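Dukness House: The Upstairs Rooms in Pictures

The house at Dukness has two floors, and most of the photographs people ask for are of the upper one. It was let as a single unit for years and is now being set up again room by room, with the old furniture kept where it could be kept. The gallery covers the back bedroom, with notes on the landing, the linen and the floors for anyone who is furnishing a similar place or thinking of booking one of the rooms later on.

Captions are short. Measurements and product names are given where we still had the paperwork.

Back bedroom

The smallest room on the floor and the first one finished. It faces the garden side and gets its light early, so by 9 in the morning the tiles are already bright. We put very little in it on purpose. The walls were painted white again in September, two coats, and the windowsill was done at the same time.

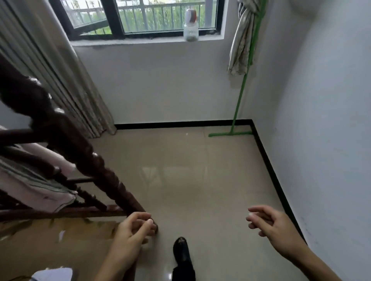 Page last changed: September. Captions revised, linen section added.

The dark wooden piece with the turned spindles, by the curtain. It came with the house and is the oldest thing in the room. The carved posts are the part that takes the most cleaning, because dust settles in every groove. A dry brush first, then a cloth that is barely damp. Claron wax twice a year and no more than that – it builds up in the carving and goes dull.

The striped fabric over the rails is pink and grey. It was bought as a length from Diệp, the cloth shop on the market road, and hemmed at home. The colors are pale enough to go with the walls and the curtain.

Window with the black frame, one pane open. The railing outside was there before us. It has been repainted once. The green behind it is most of the view in any season, and it keeps the room from feeling as small as it is.

Long beige curtain. One width was enough. It reaches the floor, which we were told was a mistake in a room that gets mopped, but we clip it up for the mopping and let it down again afterward. A shorter one was tried and looked wrong.

Glossy beige tile. Easy to live with and shows every footprint. The green squeegee leaning on the back wall is the one used for the whole floor. It has a wide head, and in a room this size you can do the tiles in a few long pulls toward the door. The gray-beige cloth over its handle is for the corners.

Moving the furniture

All the heavy pieces upstairs have to be lifted. Dragging them marks the glaze, and there is one long scratch in the front room that proves it. Take the post low down, near the end, and look at where your feet are before you pull. Two people for anything with a headboard. Felt pads go on last, once the piece is standing where you want it.

If a joint creaks when you lift, stop and tighten it. The old frames were made to come apart, and the bolts work loose over time. We go over ours every 6 months with the same wrench, which lives in the hall drawer.

Landing

Nothing to look at yet. The landing has the same tile as the bedroom and a shelf that will hold the spare bedding. The light fitting was replaced in the spring and the old one is in a box in case the new one fails.

The stair rail was sanded by hand and finished with Dukolen oil, the clear one. It took 3 coats. The first went on too thick and stayed tacky for most of a week – thin coats are worth the extra evenings.

Linen

Each bed gets two sets, one on and one in the cupboard. Stripes and plains are kept apart so that a set can be found in the dark. We wash everything in warm water with a small amount of soap and hang it outside when the weather allows. The pale fabrics are dried in the shade. The darker ones can go anywhere.

Spare cloths for cleaning are kept separate from the bedding and marked with a stitch of red thread in one corner. They used to get mixed up.

Costs, for those who asked

The back bedroom came to nearly 900 all told, with paint, curtain, fabric and the repair to the window catch. The furniture was already in the house and is not in that figure. Labor is not in it either. The paint was the largest single item and the curtain was the next.

The front room will cost more. It has a longer wall, a second window and the scratched tiles, and we have not decided whether to replace those or put a rug over them.

Still to come

Pictures of the front room will be added when the plaster is dry and the bed is back in its place. After that the landing shelf, and the small washroom if it photographs well. The garden has its own page.

Older pictures of the house, from before the work started, are in the second gallery. They are lower quality and some are out of order. The captions there have not been checked.

Pictures may be used for personal pages if you mention Dukness House. For anything printed, please write first.

Back to the house page – Next gallery: Before the work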